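# Skaltik wants 100 breakfasts out of its robot arms

I stopped by the Skaltik workshop in Clenedberg this August, and I've been thinking about toast ever since! 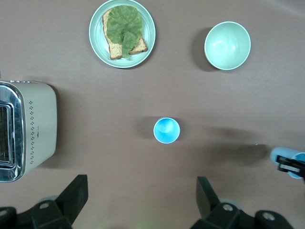

So how does a robot learn from examples? A person steers the arms through a chore again and again, the movements get recorded along with the camera views, and the software trains on the lot until it can try the chore by itself.

The crew is after 100 good runs of their breakfast chore, and they were at it from 10 in the morning (I brought coffee, which went over well). Fumbled runs get saved in a separate folder. I had a go at steering for over 2 minutes and my shoulders were killing me – it's way harder than it looks. The finished set goes to their partners at Leltach, who'll do the training, and a laundry chore called Olmedo is next on the list. I've already asked if I can come back for that one.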